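Clunorow Guest House -- Dining Room and Kitchen Inspection
Conducted in May under the Sandholm Lodging Code

1. Exit doors open fully from inside -- Pass
2. Extinguishers mounted and tagged -- Pass
Comment: The tag on the Helmy unit by the pantry is hard to read. Replace at next service.
3. Smoke alarms tested -- Fail
Comment: 2 alarms did not sound. Both are on the upper landing. Retest required before guests are admitted to that floor.
4. Posted occupancy limit visible -- Pass
5. Hot water at hand sink, 130 degrees -- Fail
Comment: Exceeds the limit for a guest-accessible sink. Lower the mixing valve setting.
6. Portable heaters -- Corrected on site
Comment: One Lovine heater was plugged into an extension cord. Staff moved it to a wall outlet.
7. Dining room windows open and latch -- Pass
8. Grease trap log current -- Not available
Comment: The log is to be sent to the Sandholm office. A fee of $200 applies if it is not received before the return visit.

Items 3 and 5 must be corrected before reinspection. The operating permit remains in effect until then.
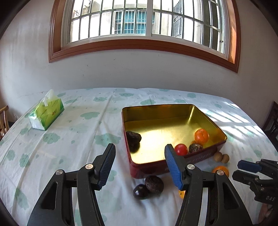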